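How I Wash Fleece Blankets So They Stay Soft

Posted in Laundry, Winter Stuff

We own too many fleece blankets. I'm saying that up front so you know where I'm coming from. There's one on every chair, two in the car, and a whole stack in the hall closet that comes down in December and doesn't go back up until the tulips are out. So I wash a LOT of fleece, and for years I did it badly. Mine came out of the dryer with that crunchy, matted feel, kind of like an old stuffed animal that's been through the wars.

Then my neighbor Tarek Mansour (he ran the laundry room at a hotel over in Gramesberg before he retired) caught me hauling a basket out of the car and gave me a talking-to right there in the driveway. Most of what follows came from him. The rest I figured out by ruining things.

What you need

A mild liquid detergent, white vinegar, a soft brush (I use an old baby hairbrush), and somewhere to hang a blanket. A lint roller if you have pets. Skip the fabric softener, I'll get to that.

Step 1: Shake it and check it

Take the blanket outside and give it a really good shake. You'd be amazed at the popcorn. Then look it over for stains, and for anything stuck in the pile, like dog hair or bits of leaf. Roll off what you can now, while it's dry. Wet dog hair on fleece turns into felt and you will be picking at it until summer.

If there's a stain, put a dab of detergent on it, press it in with your finger, and leave it for fifteen minutes or so. Press, don't scrub! Scrubbing is how I got the fuzzy bald patch on my son's dinosaur blanket, and he still brings it up.

Step 2: Find the care tag

I know, I know. But fleece blankets aren't all the same, and the ones with a fluffy backing can be fussier than the plain kind. If the tag says cold only, go cold. If the tag fell off years ago, treat it like the fussiest blanket you own and you'll be fine.

Step 3: Load the washer loosely

One big throw at a time in my machine, or two small ones. I used to cram in four and wonder why the ones in the middle still smelled like campfire. They need room to move around. Don't put them in with towels either. Towels shed like crazy and fleece grabs every bit of it.

Turn the blanket so the nicer side is folded in, if it has a nicer side. It cuts down on the rubbing.

Step 4: Cold water, gentle cycle, not much soap

Use about half the detergent you'd use for a normal load. This was Tarek's big thing. Leftover soap in the pile is a lot of what makes fleece feel stiff, and he'd seen whole carts of hotel blankets brought back to life with nothing more than an extra rinse.

Pour half a cup of white vinegar into the softener slot. Just the vinegar, on its own, and never anywhere near bleach. No, the blanket won't smell like salad. Regular softener coats the fibers, and after enough washes you get that flat, greasy feel I put up with for way too long because I thought I needed MORE softener.

Then run the extra rinse if your washer has one. Mine is an ancient thing with a dial that sticks, so I set a second rinse by hand and go find something else to do.

Step 5: Dry it low or hang it up

Heat is what really wrecks fleece. The fibers are plastic, basically, and high heat can melt the tips just enough to make them rough. That doesn't wash out. I hang mine over the shower rod, or over two lines outside so air gets up the middle. If I need it back fast, it goes in the dryer on the lowest setting with a couple of clean tennis balls, and I pull it out when the edges are still a tiny bit damp.

Step 6: Brush it while it's a little damp

My favorite part! Lay the blanket over a bed or the back of the couch and go over it with your soft brush, short strokes, all one way. Start at a corner and work in. The corners and folded edges take the most handling and go flat first, so give them some extra attention. A plush one will puff right back up, and the color looks deeper too, especially on the darker blues and greens. 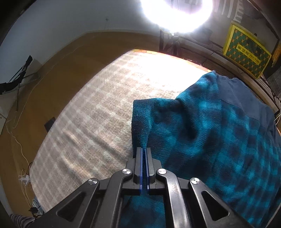
Step 7: Fold it and put it away right

Make sure it's dry all the way through, including the hem, where the fabric is doubled and stays wet the longest. I fold mine in thirds the long way, then roll them, and stand the rolls up in the closet. Stacks are okay too but the bottom one gets squashed. Skip the vacuum bags if you can. I tried them one year and it took two rounds of brushing to get the fluff back.

A few things people ask me

How often should you wash them? The couch ones get done every few weeks in winter. The spare ones, once before they go into storage and that's it, unless we have company.

Can you iron fleece? Please don't. If it's wrinkled, hang it in the bathroom while you shower.

What about pilling? Those little balls come off with a fabric shaver. Hold the blanket flat and tight and go slowly. Don't yank them with your fingers, you'll pull the good fibers out along with them.

Next up I'm doing the down comforter, which I have been putting off since last spring. Wish me luck.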